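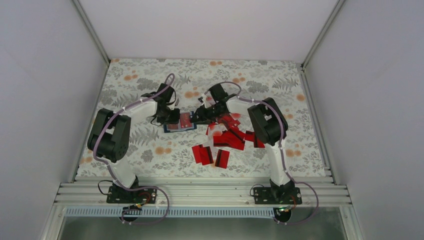

According to Nga Lý, a card holder should be judged by how easily one card comes out, and capacity is a secondary matter. Makers do not all share this view, and the term covers several unlike products.

A card holder is a small container that keeps cards upright, flat or stacked. Desk types are open at the top or front and are used for business cards, recipe cards and index cards. Pocket types close on the cards and are carried.

Dimensions

The inside width of a desk holder is set slightly larger than the card. Too little clearance makes the cards bind at the corners; too much lets them lean and curl. The Farkari desk pattern has 9 compartments and takes 291 cards of ordinary business stock. The shorter Dirau pattern takes 167. Both figures fall when the cards are laminated or have raised printing.

Materials

Holders are made of plastic, wood, sheet metal, leather and folded board. Sheet metal needs a rolled or filed edge. Board holders are cheap but lose their shape at the fold lines.

Placement and filling

A light holder can slide when cards are pushed in with one hand. Felt or rubber pads reduce this on smooth tables. On a printed tablecloth or patterned surface, a plain holder is easier to find at a glance. Cards are normally loaded in small groups, squared on the table first, with the printed side toward the user.

Care

Dust collects in the bottom corners and is removed with a dry brush. Plastic holders may be washed in lukewarm water and should be fully dry before refilling.

See also: Card index; Letter rack; Place card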